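About Karnbridge

Who we are

Karnbridge helps recycling centers, schools and small plants decide what automation to buy, what it will cost over its life, and what to leave for a later budget. We do not sell robots and we take no commission from the companies that do. Our clients pay us a fixed fee, agreed before we start.

The company was set up by Hooman Ahmadpour and Ľubomír Hrnčiar, who had both worked at Verbruggen on the purchasing side. Hooman handles budgets and contracts. Ľubomír runs the bench trials and writes the technical part of each report. Our office and trial room are in Plitthorpe.

How we work

A job usually starts with a visit and a list of what the client handles in a normal week. We ask for the messy items as well as the clean ones. A supplier's demo will often use new, undented containers, and a budget built on that demo tends to leave out the cost of the hard cases.
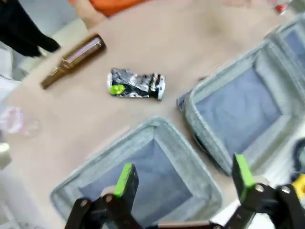 After the visit we draw up a cost sheet. The price of the arm is one line on it. The others are grippers and spare finger pads, mounting, cabling, floor space, guarding, training hours, service visits and the staff time needed to keep the line fed. We put a figure on every line, even when the figure is a guess, and we mark the guesses so they can be checked later.

Bench trials

If a client is weighing two grippers or two ways of laying out a sorting table, we test before they sign. A standard trial is 100 picks per setup, using the kinds of items the client sent us. We record each miss and how long it took a person to put it right. The client gets the raw sheet along with our summary. 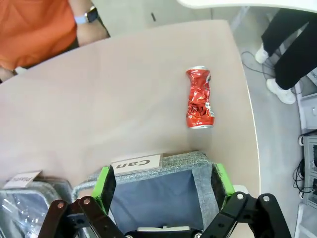 Sorting trial with labeled bins for cans and plastic.

Trials are charged by the day. Clients are welcome to attend, and most send the person who will run the equipment as well as the person who will pay for it.

Planning the purchase

Most of our clients set their budgets in January, so the best time to call us is early fall. For Stostach we split the purchase over 2 budget years, with the table, bins and first arm in year one and the second arm held back until the first had a full year of service records. The planning report cost them $3,127, paid on delivery.

We also look over quotes that clients already have in hand. Please send the full quote, including the service terms and any page on software renewals.

Contact

Write to the Plitthorpe office with a short note on what you handle and when your budget closes. Hooman answers new inquiries.

Page last updated Sep 7, 2020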